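Print this page | E-mail this page

Thank You to My Agent, My Dog and Everyone at the Library: A Student Project Report on Acknowledgments Pages in First Novels

Department of English, Hukton College

How the project started

I have always read the back of a book first, which my roommates consider a kind of cheating, and so when our spring seminar on contemporary fiction asked us to pick a part of the book that we thought didn't get enough attention, I already had my hand up before the sentence was finished. Most of the class went for covers or chapter titles or opening lines. Our group of three went for the acknowledgments, those few pages at the end where the author finally steps out from behind the story and thanks people, sometimes shyly and sometimes at such length that you start to feel you've been invited to a wedding.

We wanted to know who gets thanked, in what order, and what sort of words are used. We also wanted to know whether ordinary readers bother with these pages at all or whether it was only us.

Where the books came from

The plan was to use first novels only, on the theory that a person publishing a first novel has been storing up gratitude for years and would have the most to say. The college library was very good to us, but its fiction shelves lean old, and a lot of older novels don't have acknowledgments beyond a line about permissions. So we spent many happy afternoons at the public library in Bislow, which keeps its new fiction in a sunny room at the front, and at Bilico Books, the used bookstore next to the bus stop, where we were allowed to sit on the step stool and copy things down as long as we put everything back in order (we mostly did).

By the time we stopped we had 189 first novels with an acknowledgments page of some kind. For each one we typed the whole page into a shared document and then marked it up by hand for people, places, pets, institutions and what we called "weather," meaning any mention of hard times, illness, money trouble or a long winter. The longest page in the collection ran to more than 2,000 words, and I can say with real affection that I typed every one of them and was sorry when it ended.

What we found

The order of thanks is much more regular than any of us had guessed. The agent usually comes first, then the editor, then the rest of the publishing house, then teachers and writing groups, then friends, then parents, and right at the end, often in a short paragraph of their own, the husband or wife or partner and the children. One member of our group compared it to the credits of a movie and I thought it was more like people leaving a party, with the ones you care about most staying latest to help with the dishes. We argued over this for an entire lunch and did not settle it.

The words change as you move down the page, too. Agents are "tireless" and "fierce." Editors are "brilliant" and have "sharp eyes." Friends have read "so many drafts," and parents, very often, are thanked for a house full of books or for library trips, or for never asking when it would be done. When we got to the last paragraph the fancy adjectives tended to drop away. Some of the closing lines were just a name and the word "always."

Pets were fewer than we had hoped, and cats and dogs were thanked for quite different things. Dogs got authors out of the house. Cats kept them in the chair.

The weather category was the one that surprised me. I had expected mostly cheer, and there is plenty of it, but a good many authors use the page to mention a job lost, or a parent who died before the book came out, in a single plain sentence tucked between the copy editor and the cover designer. We had some long talks over whether it was right to be marking these up with a yellow highlighter at all. In the end we kept the category but decided not to quote any of those sentences in this report.

Asking readers

For the second half of the project we made a short survey and left it in both the Bislow library and the bookstore, along with a jar of pens that came back with more pens in it than we had put there. We got 30 surveys returned, several with notes running up the margins and over onto the back. The questions were simple: Do you read the acknowledgments? When? Has one ever made you think differently of the book?

More people said yes to the first question than we had dared to hope, and those who read the page at all were very attached to reading it at their own particular moment, either before starting or the minute they closed the last chapter. Hardly anyone was casual about it.

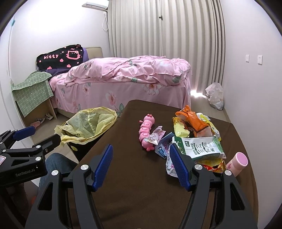 One of the survey readers wrote that we had asked the wrong thing entirely, and that the page she looks for is the one where the author thanks the first person who said no. She had found only a couple of these in a lifetime of reading, she added, and had copied both into the front of her address book. Her note sent us straight back to our pages to look, and we did find a handful of authors who thanked somebody for a hard reading or an early rejection, always politely and sometimes, I thought, through slightly gritted teeth.

Others told us that a very long list put them off, as though they had walked in on somebody else's family reunion, and a few said the opposite – that the length was the whole pleasure, and that it cheered them up to see how many hands a novel passes through on its way to the shelf. I'm in the second camp, as you will have gathered.

What we would do differently

Our categories were too loose at the start. We had "friends" and "writing group" as separate boxes, and after a week it was plain that authors themselves don't keep them apart, so a good part of April went into going back and marking early pages again. Typing was slow. We also took whatever the shelves gave us, so our collection says more about the buying habits of one library and one bookstore than about first novels in general, and a more careful project would draw up its list of titles before anyone picked up a book.

I'd love for somebody to compare an author's first acknowledgments page with the fifth or sixth. We tried it with a small number of writers, just for fun, and the later pages were a good deal shorter, though the last paragraph hardly changed.

Thanks

It would be a poor sort of report that skipped this part. Our thanks go to the Varghese Fund for Student Research, which paid for photocopies and bus fare, to the front desk at the Bislow library, to everybody at Bilico Books for the use of the step stool, and to the seminar for listening to us read aloud from the backs of books until well past the time the room was supposed to be locked. The marked-up pages are in a box in the department office and can be borrowed through June.

Print this page | E-mail this page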